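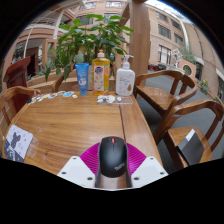 The black mouse with the red scroll button, and the long table.

5 Apr 2023
By Luminița Furtună

My aunt left me the dining table and left my cousin Mircea the house it stood in, and for most of a year we were both too polite to mention that the table wouldn't fit through the door.

I should say that it was a very good table. Our grandfather had bought it from a hotel in Skotgate when the hotel closed, and it had come into the house before the back wall went up, or so the family always said, on the shoulders of five men and a boy who was given the job of shouting. The boy was my father. He told the story every Christmas, and every Christmas the men got bigger and the rain got heavier, until my aunt would tap her glass with a fork and say, "Eat, Baxter's getting ideas." Baxter was the dog, and he was always getting ideas.

Mircea Jitaru is my mother's sister's boy, two years older than me and a head taller, and he has been kind to me since I was four and he let me hold the good torch. So when he rang in April and said, "Luminița, about the table," I could hear how long he had been walking up and down the hall before he dialled.

"You want it gone," I said.

"I don't want it gone. I want to know what you want."

I told him I'd drive up. It was 200 kilometres, and I took a fruitcake, which sat on the passenger seat with the belt across it because the tin was my aunt's as well and I was feeling sentimental about tins.

He had done very little to the house. The curtains were still that mustard colour she defended against all of us, and the Pirko clock over the stove was still running fast. He'd been working from home at the dining table, keeping the books for a seed company called Zutlow, and he moved his papers to one end so we could have our tea at the other.

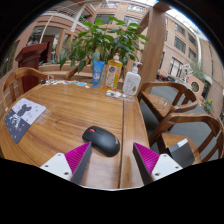
"She used to do her crosswords right where you're sitting," he said. "She'd ask me for a seven-letter word and then tell me I was wrong before I'd opened my mouth."

"Were you wrong?"

"Every time. It was uncanny."

We measured the door, and then the window, and then the door again in case it had softened toward us. A man from town had quoted him $3,609 to take out the window and its frame, lift the table into the garden and put everything back the way it was, and Mircea had the quote folded in his shirt pocket. He brought it out and smoothed it flat with the side of his hand, and I saw that it had been smoothed flat a good many times already. He said he'd pay half. He said it was only fair, seeing as it was his window.

Now, I live in a flat above a chemist's. I have a kitchen with a fold-down shelf in it, and I eat most of my dinners on the arm of the couch with a tea towel across my knees. I had known all this when the will was read and I had known it the whole drive up, and still I looked at that quote for a long while, because it is hard to be given something by a person you loved and then say out loud that you have nowhere to put it.

"What would you eat off?" I asked him.

"I've got the card table."

"The card table with the leg?"

"I've propped the leg."

I thought of him at eighty with his plate sliding slowly away from him, and I started to laugh, and he did too, in that wheezing way he gets from his father's side — he had to put his cup down. When we'd finished I cut the cake. It was a little dry. My aunt's never was, but she fed hers brandy for weeks and I had only had the weekend.

"It's still mine," I said, when I could say it properly. "I want that understood. You're minding it."

"I'm minding it," said Mircea.

"And I'll be coming up to check on it."

"How often?"

I hadn't thought that far. Outside the light was going off the garden, and somebody down the road was calling a child in for tea, the same two notes over and over.

"Well, what are you doing at Easter?" I said, and he got up to find the calendar.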